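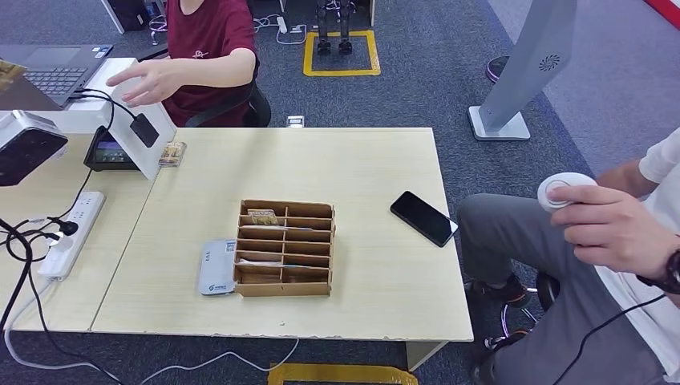

Stirkgate, January

Consumer Behaviour, handout 2: does paying by card make us spend more?

You will have heard that people part with money more easily when they don't have to hand over notes. It gets repeated in newspapers and by the sort of budgeting coach who sells envelopes. Before you repeat it in an essay, look at what it rests on.

The usual story is the "pain of paying". Cash hurts, plastic doesn't, so we overspend. Fine as a hunch. But nobody has measured a pain here. What gets measured is what people say they would pay for something, often in a classroom, often with no money changing hands. A student who says she would pay 80 for a concert ticket has told you what she says.

Then there is the problem of who pays how. People who carry cards may earn more, shop in different places and buy bigger things. Compare their baskets with those of cash payers and of course you find a gap. A shop's till records can't tell you which part of it comes from the card.

Suppose a café, call it Medell, stops taking cash and the average sale goes up by 10 per cent. The owner credits the card reader. Ask her:

Did prices change in the same month?
Did the customers who only bought a single tea stop coming?
How many sales is the average taken from? 100 is not many.
Was the weather the same?

The second question matters most and is the one students leave out. If small buyers leave, the average rises and no one has spent a penny more.

I don't say the effect is false. It may well be there for some purchases - small treats, say - and missing for the weekly shop. I do say that "cards make us spend" is too broad to be tested, and you should be wary of any source that gives one figure for it.

For the seminar: bring one published claim and write down what was counted, who was left out, and who paid for the work. A page is enough.

Kalkidan Assefa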